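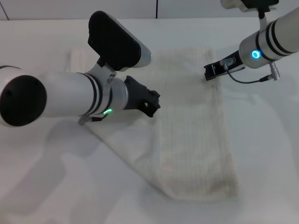
4 Loading and First Wash

4.1 Before the first load

The Clinance 64 must be leveled and connected to the water supply as described in Section 3. Remove the transit bolts from the rear panel before applying power. Running a spin cycle with the bolts in place will damage the suspension and is not covered by the warranty.

CAUTION: Do not lift the machine by the detergent drawer or the door.

Run one empty cycle to clear the drum of test water and assembly residue.

1. Open both supply valves fully. Check the hose connections for leaks.
2. Close the door until the latch clicks.
3. Pull out the detergent drawer and pour half a measure of powder into compartment 2. Leave the softener compartment empty.
4. Turn the program dial to Cotton Hot.
5. Press Start. The door light comes on and stays on until the cycle ends.
6. When the door light goes out, open the door and wipe the gasket with a dry cloth.

NOTE: A small amount of gray residue on the cloth is normal after the empty cycle. If residue is still present after a second empty cycle, see Section 9.

4.2 Sorting

Sort by fiber first, then by color. Wash new terry items separately for the first few cycles, as they shed lint that clings to synthetics and can load the pump filter. Close zippers and hooks. Empty all pockets. Items with underwires go in a mesh bag.

Bath mats with a rubber backing must not be washed on any program with a final spin above Medium. Check the backing for cracks before each wash. Discard mats with a crumbling backing.

4.3 Loading the drum

1. Shake out each item and place it in the drum one at a time. Do not load folded or rolled items.
2. Alternate large and small pieces. A single heavy item, such as a bathrobe, may prevent the drum from balancing. Add two or three towels to the load.
3. Leave a hand's width of space between the load and the top of the drum.
4. Check that no fabric is caught between the door and the gasket.
5. Close the door.

CAUTION: Never load items that have been in contact with gasoline, solvents, or cooking oil. Vapors can ignite inside the drum or in a dryer.

4.4 Setting the spin speed

The factory setting for Cotton programs is 1270 rpm. To change it:

1. Select the program.
2. Press Spin until the desired speed is displayed.
3. Press and hold Spin to save the new speed for that program. The display flashes twice.

The saved speed is kept after a power failure. To restore all factory settings, enter service code 3093 with the dial in the Off position and press Start.

NOTE: The service code also clears the cycle counter. Write down the counter value first if the machine is under a Trarkum service plan.

4.5 Unloading

Remove the load soon after the cycle ends. Leave the door and the detergent drawer slightly open between washes. If the machine will not be used for an extended period, close both supply valves and drain the pump as described in Section 8.2.

If the drum stops with water in it, do not force the door. Turn the dial to Drain and press Start. If the water level does not drop, clean the pump filter.

Clinance 64 Installation and User Manual, revision of April 2022. Replaces the March issue. Technical editor: Raili Kiiskinen.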